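Subject: Re: Removing old varnish from the dining table

Hello all,

thank you for the many answers, also to the ones off the list. First the quoted part, so it is clear what I answer:

> Did you sand the whole top or only the stained half? And is
> Bultex oil safe on old wood? My table has a stamp, 1862,
> and I am afraid to spoil it.

I answer in order.

1. Sanding. I did the whole top, always along the grain, with grit 76 first and then a finer one. If you do only half, the colour will not match. The kind of dark brown I like: 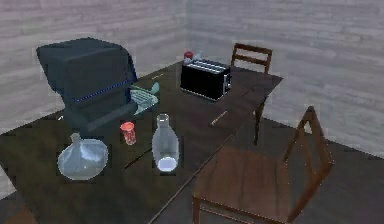 2. Oil. I used Bultex on the top and Tetar wax on the legs. With a table from 1862 I would not sand at all. Please ask a restorer before. The Đorđević workshop in Pesorine answered my letter in 10 days and was very patient with my questions.

3. Drying. Leave the windows open and keep food away until the smell is gone – our kitchen was closed for cooking all that time.

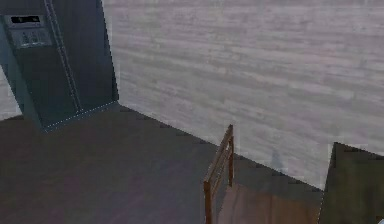

The second coat needs much less oil than the first. I paid 83 dollars for everything, and half of the tin is still in the shed. If somebody in April wants it, write to me.

Kind regards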